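Tracking Down a Drifting Wrist on a Two-Arm Table

If you run a pair of arms over a shared table, sooner or later one of them is going to start landing a little off from where it landed last week, and you're going to blame the software. I certainly did. I lost most of a September to it, and I'm writing the whole thing down so that you can get through it in an afternoon with a pot of coffee.

Our arms set a table at the Murngate shop: plate, cup, fork, tray, over and over. The fault showed up as a plate set down too near the lip of the tray, then a cup that got nudged instead of gripped. Out of 101 runs we had 20 bad ones, and all of them came from the same arm.

Step 1. Stop and make it safe

Before you touch anything, press the stop, cut power to both arms (both, please, even if only one is acting up!) and support the wrist with your hand while you do it. Some arms sag when the motors let go. Take anything breakable off the table and tell whoever else is in the room that you're working inside the reach of the arms.

Step 2. Look from the wrist

Power up again with the speed turned way down, bring the gripper over the tray, and pull up the wrist view. You want the two fingertips to meet in the same place you remember from a good day. Save a picture, because your memory isn't as good as you think it is, and mine is worse.

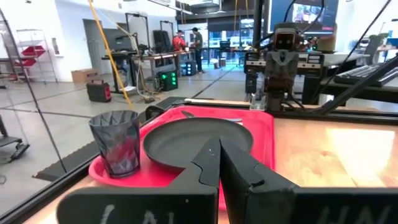 Wrist view with the fingertips in front of the plate and tray.

Compare that with an old one if you kept any. Ours showed the notch between the fingers sitting a hair to one side, and I stared at it for a good long while before I trusted my own eyes. If your view matches the old one, skip ahead to Step 4.

Step 3. Check the wrist screws and the cable

Power off again. Hold the link above the wrist in one hand, the gripper in the other, and twist gently.
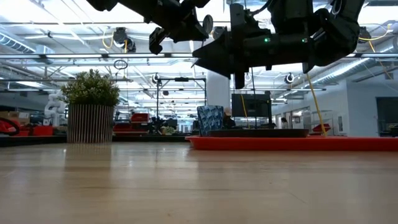

You're feeling for a tiny click or a bit of play, and you have to be patient with it, going a little each way a few times over. On ours, 2 of the screws on the wrist bracket had backed out. We cleaned them, put on a drop of medium threadlocker and tightened them to the number in the arm's manual. Let it cure for as long as the bottle says, even if people are standing there waiting for you.

Loose screws usually have a reason, and ours was the cable. It had been tied too short during a repair, so every long reach gave the wrist a small tug, hundreds of times a day.

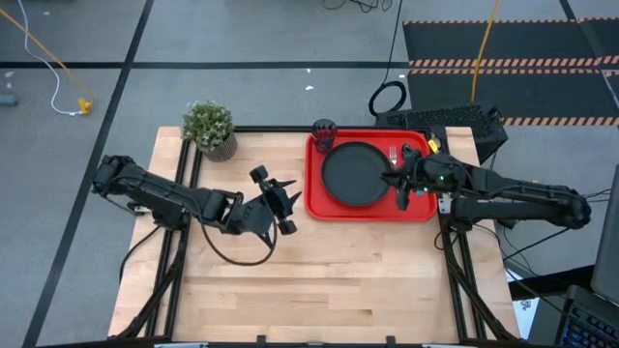

Cable length is one of those things that's easy to get wrong in both directions. Too short and it pulls; too long and it snags on whatever you're trying to pick up. What you're after is a slack curve like the one hanging below the wrist of the left arm, checked with the arm stretched out as far as your job ever asks and then folded all the way back. If the loop can catch a cup, take it up a little and check both ends of the reach again.

Step 4. Zero the arm again and run it slow

Run the homing routine, then redo the table calibration from scratch. I know it's tempting to reuse the old file, but the old file was made with a crooked wrist. Start with an empty gripper, closing and opening above the table, and only then let it near the dishes. We did 3 slow passes before going back to normal speed, with one person's hand on the stop the entire time.

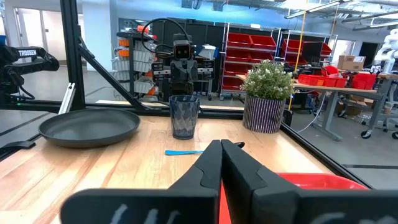 Hacer Erdem wrote in to say that on the Komis setup the same drift came back after a week, and the screws were fine that time. It was the finger mounts, which had worn enough to let one finger lean under load, so she would add a squeeze test on a block of hard foam before anyone bothers with calibration.

I've since tried her squeeze test and I like it very much, so please put it between Steps 3 and 4. Close on the foam, watch the fingertips, and if one leans away from the other, swap the mount before going any further. Write the date of the swap on a bit of tape and stick it to the base of the arm, where the next person will find it.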